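4. Preparar y doblar las prendas grandes

En este apartado vamos a ver con calma cómo se dobla una prenda grande antes de guardarla en los cajones del armario Rorunex. Si ya ha montado los separadores siguiendo el apartado 3, tiene hecho lo más pesado, y lo que queda es bastante más agradable. Si todavía no los ha montado, puede doblar igualmente la ropa y dejarla apilada sobre una silla o encima de la cama, pero le recomendamos no llenar los cajones hasta que los separadores estén bien encajados, que luego hay que sacarlo todo otra vez y da mucha pereza.

Las indicaciones sirven para camisas amplias, sudaderas, batas finas, camisones y, en general, cualquier prenda que abierta ocupe buena parte de una mesa. Para la ropa interior, los calcetines y los pañuelos, vaya directamente al apartado 5. Los abrigos y las chaquetas con relleno se cuelgan en la barra y no se doblan.

Lo que va a necesitar

Una mesa despejada, o cualquier superficie lisa a la altura de la cintura. La cama también vale, aunque el colchón cede y los pliegues salen un poco menos rectos.
La plantilla rígida Jerkix que viene en la caja de accesorios (referencia 3156).
Las manos limpias y bien secas. Parece una tontería, pero la crema de manos deja marca en los tejidos claros.
Un poco de tiempo. Las primeras prendas se hacen despacio, y no pasa nada.

NOTA: La plantilla Jerkix lleva una película protectora por las dos caras. Retírela antes de usarla por primera vez; si se queda puesta, la tela resbala.

4.1 Extender la prenda

1. Pase un paño seco por la mesa. Las migas y el polvo se pegan al tejido con una facilidad asombrosa, sobre todo a los algodones cepillados.

2. Compruebe que la prenda está completamente seca. Toque las costuras, el cuello y los puños, que son los sitios donde la humedad se queda escondida más tiempo.

3. Cierre cremalleras y abroche el primer botón, el del centro y el último. El resto puede quedar suelto.

4. Vacíe los bolsillos, si los hay.

5. Coloque la prenda boca abajo, con el borde superior hacia el lado de la mesa más alejado de usted. Déjela caer con suavidad y no se preocupe todavía de las arrugas.

6. Coja las dos esquinas de arriba, una con cada mano, y tire muy ligeramente hacia fuera hasta que el borde superior quede recto. Haga después lo mismo con las dos esquinas de abajo.

7. Alise la tela con la palma abierta, siempre desde el centro hacia los lados. Dos o tres pasadas suelen bastar.

PRECAUCIÓN: No tire con fuerza de los tejidos de punto ni de las prendas con elastano. Se deforman por los lados y la prenda ya no vuelve a quedar cuadrada, por mucho que la lave.
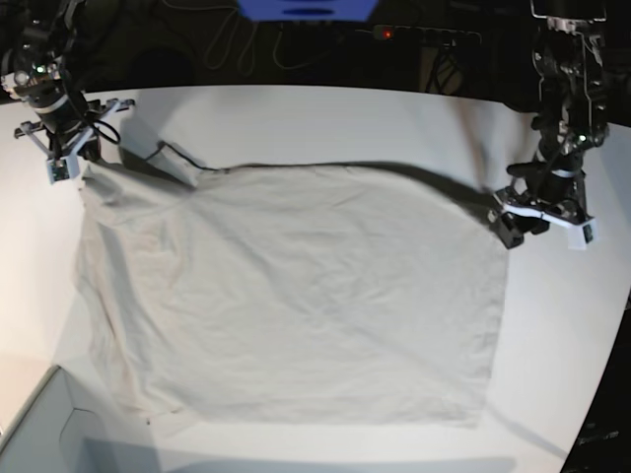 Una tela bien extendida no tiene por qué quedar como recién planchada. A veces nos escriben personas muy cuidadosas, preocupadas porque después de alisar siguen viendo marcas, y queremos tranquilizarlas: unas arrugas finas en diagonal, como las de la prenda clara extendida sobre la mesa blanca, no estorban para doblar. Tampoco importa que la forma sea algo más ancha por arriba que por abajo, eso se corrige con los pliegues laterales. Lo que sí conviene mirar es el borde superior, que ahí está casi recto, y sobre todo las esquinas. Junto a la superior izquierda asoma un pequeño trozo de tela vuelto hacia arriba, y ese es justo el tipo de detalle que merece un segundo de atención antes de seguir. Si en la suya ocurre lo mismo, lleve el piquito a su sitio con dos dedos y páselos una vez por encima. Cuando se deja dentro del doblez hace bulto, y con el peso de las demás prendas acaba marcándose.

4.2 Hacer los pliegues

1. Centre la plantilla Jerkix sobre la espalda de la prenda, con el lado corto pegado al borde superior. Si hay cuello, la plantilla empieza justo debajo.

2. Doble el lado derecho sobre la plantilla. Si la prenda tiene manga, estírela primero en horizontal y luego déjela caer hacia abajo, paralela al lateral.

3. Repita con el lado izquierdo. Los dos laterales pueden montarse un poco el uno sobre el otro; con las prendas muy anchas es inevitable.

4. Repase los dos cantos con el dorso de la mano, sin apretar.

5. Retire la plantilla tirando de ella hacia arriba, despacio, mientras sujeta la tela con la otra mano.

6. Suba el bajo hasta la mitad de la prenda y vuelva a doblar hasta el borde superior. Le quedará un paquete rectangular, con el canto redondeado por un lado y los bordes abiertos por el otro.

7. Dé la vuelta al paquete y compruebe que la cara buena queda a la vista.

NOTA: Si el paquete se abre solo, casi siempre es porque la tela es muy resbaladiza. Pruebe a hacer el último doblez un poco más corto y a meter el borde por dentro, como si cerrara un sobre.

4.3 Colocar las prendas en el cajón

1. Abra el cajón hasta el tope.

2. Ponga los paquetes de pie, con el canto redondeado hacia arriba, empezando por el fondo. De esta manera se ven todos de un vistazo y puede sacar uno sin remover los demás – a nosotros nos costó acostumbrarnos y ahora no lo haríamos de otra forma.

3. Deje un hueco de 2 cm entre la última prenda y el frontal del cajón.

4. Si usa las bolsitas perfumadas Stikirton, colóquelas en las esquinas y nunca en contacto directo con la tela.

PRECAUCIÓN: No supere los 4 kg por cajón. Con más peso las guías se fuerzan y el cajón deja de cerrar con suavidad.

4.4 Tejidos delicados

El lino, la viscosa y la seda agradecen una hoja de papel de seda entre pliegue y pliegue. En la caja encontrará un paquete de papel Luo (referencia 613) que da para roughly una temporada, según la ropa que tenga. Corte las hojas un poco más pequeñas que la plantilla para que no asomen por los bordes.

Si va a guardar ropa de temporada, le sugerimos abrir los cajones hacia marzo, airear las prendas unas horas y volver a doblarlas por otra línea, para que el pliegue no se quede marcado siempre en el mismo sitio. Puede reutilizar el papel mientras esté limpio y sin roturas.

Revisión del manual: 2023-11-24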